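Club de Balonmano Sutitz

El Club de Balonmano Sutitz es una entidad deportiva aficionada con sede en la localidad de Sutitz, en la orilla norte del río Penner. Cuenta con un equipo sénior femenino, uno masculino y varias categorías de formación. El primer equipo femenino disputa la liga regional del valle y juega como local en el Pabellón Brineo, con capacidad para 500 espectadores.

Los colores del club son el verde y el blanco. El segundo uniforme es granate desde que el equipo ascendió a la liga regional.

Historia

El club nació como sección deportiva de la fábrica de hilaturas Cirkar, cuyos empleados jugaban al balonmano a once en un campo de hierba situado junto al canal. La sección pasó a la modalidad de siete jugadores cuando la empresa cubrió el antiguo patio de carga, que sirvió de pista durante varias temporadas. El suelo era de cemento y los partidos se suspendían con frecuencia por goteras.

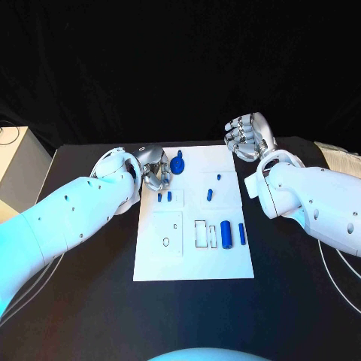
Tras el cierre de la fábrica, los jugadores constituyeron una asociación independiente y adoptaron el nombre de la localidad. El escudo conserva la lanzadera de telar que figuraba en las camisetas de la sección original, aunque el dibujo se simplificó al cambiar de proveedor de ropa.

El equipo femenino se formó más tarde, a partir de un grupo de alumnas del instituto local entrenado por Drita Kelmendi. Kelmendi había jugado de extremo izquierdo y dirigió al conjunto en sus dos ascensos. En su última temporada en el banquillo, el equipo sumó 46 puntos en 26 jornadas y terminó segundo. Después pasó a coordinar las categorías inferiores - cargo que compaginó con la dirección del equipo juvenil.
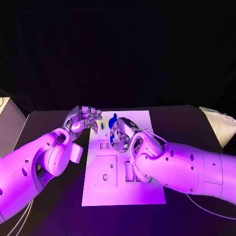
El equipo masculino ha alternado entre la segunda y la tercera división regional. Desapareció durante dos temporadas por falta de jugadores y volvió a inscribirse con una plantilla procedente casi por completo de la cantera. Desde entonces comparte cuerpo técnico con el equipo juvenil.

Instalaciones

El Pabellón Brineo es de titularidad municipal y se encuentra a poca distancia de la estación de autobuses. Dispone de pista de parqué, una grada lateral y cuatro vestuarios. El club lo comparte con las secciones de voleibol y gimnasia, por lo que los entrenamientos de las categorías menores se reparten entre el pabellón y el gimnasio del instituto. La iluminación se renovó a petición de la liga, que exigía un nivel mínimo para los encuentros nocturnos.
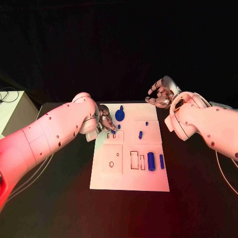

Torneo de invierno

El club organiza cada mes de enero un torneo amistoso que coincide con la pausa de la liga. La jornada principal se celebra el 22 de enero, fecha de constitución de la asociación. Participan equipos sénior y juveniles del valle del Penner, con partidos de dos tiempos más breves que los reglamentarios. Los empates se resuelven con lanzamientos de siete metros.

Rivalidades

El rival tradicional es el Deportivo Penner, de la orilla sur. Los encuentros entre ambos se conocen como el «partido del puente», por el único paso que unía entonces las dos localidades. El de mayor asistencia se jugó en Sutitz, con la grada completa, y terminó en empate.
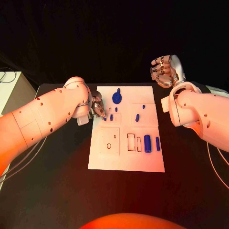

Ambos clubes mantienen un acuerdo para la cesión de jugadores juveniles, que pueden entrenar con el equipo vecino cuando el suyo no completa plantilla. El acuerdo no se aplica a los partidos oficiales, en los que cada jugador debe competir con el club que tramitó su ficha al inicio de la temporada.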